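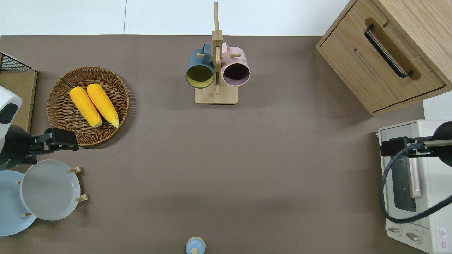 *Bench layout, head camera view. Drawer unit top right, oven below it.*

**Drawer stops halfway when the right arm pulls it**

Posted by stiline_shed in Home and Shared Workshops

We have a two-arm setup on a long table at our shared workshop. The right arm has to open a wooden drawer by its bar handle. By hand the drawer runs fine. With the arm it jams partway about one try in three, and the whole cabinet creeps toward the middle of the table. I have logged 200 pulls so far. Slowing the arm down made no difference. Is this a grip problem or a path problem?

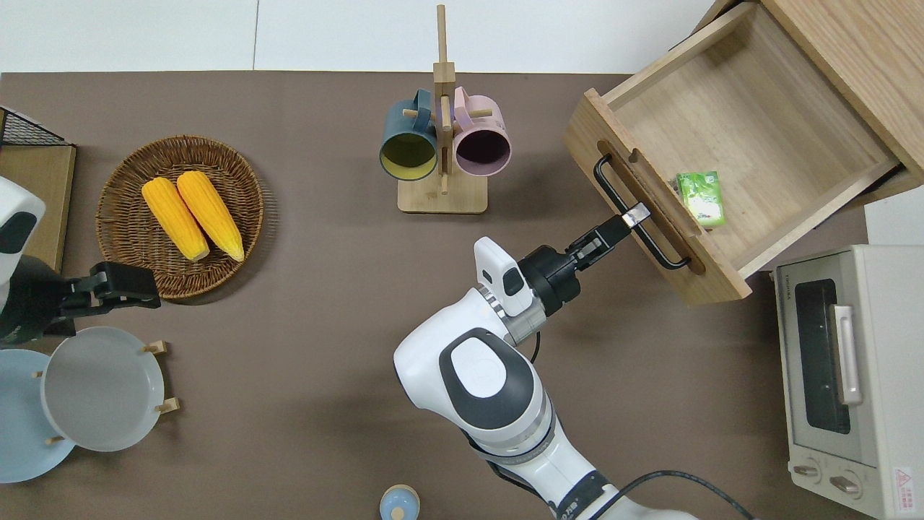
The handle sits on an angle to the table edge, so the pull is diagonal as far as the arm is concerned. I taught the path with 4 points, moving the arm by hand.

**Ezeani**

Path problem, I'd say. Four points taught by hand won't be in a straight line. Teach the closed and open positions only and let the controller draw a straight line between them. Then lower the stiffness sideways to the pull and keep it firm along it. The drawer runners will do the guiding.

Fix the cabinet down as well. I used double-sided tape under mine, and screws would be better if the owner of the table agrees. 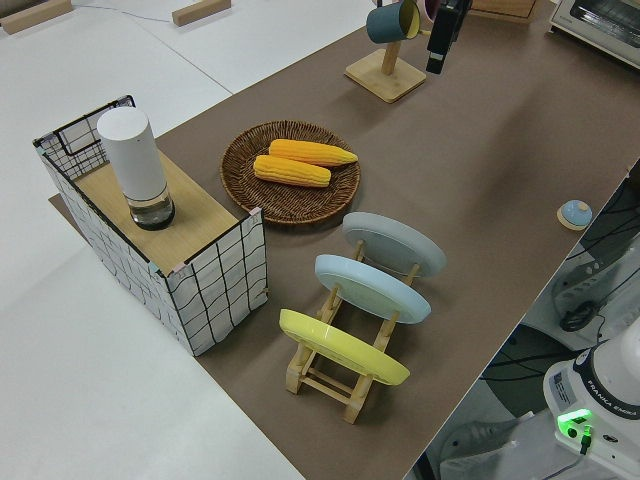 Also check whether anything has shifted since you taught the points. I put pencil marks at the corners of every item on my table and look at them before each run. Mine had moved 11 mm over a month - enough to bind a drawer.

**rerent_bench**

get better runners. problem solved

**Soka**

Agree with Ezeani on the straight line. I'd add a short pause after the gripper closes, then zero the force reading before you pull.
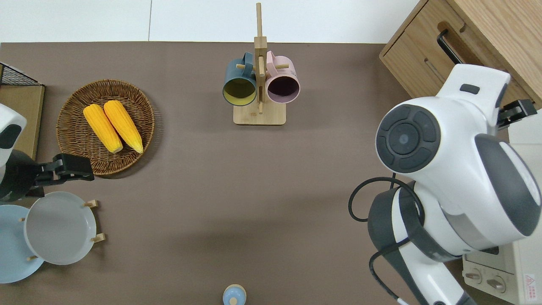
*Page last changed: May, 4:10 pm*

Keep the elbow in mind too. If the arm is near a joint limit at the end of the pull, it can slow or twist at the wrist and you get the same jam. Try the full path with the drawer taken out first.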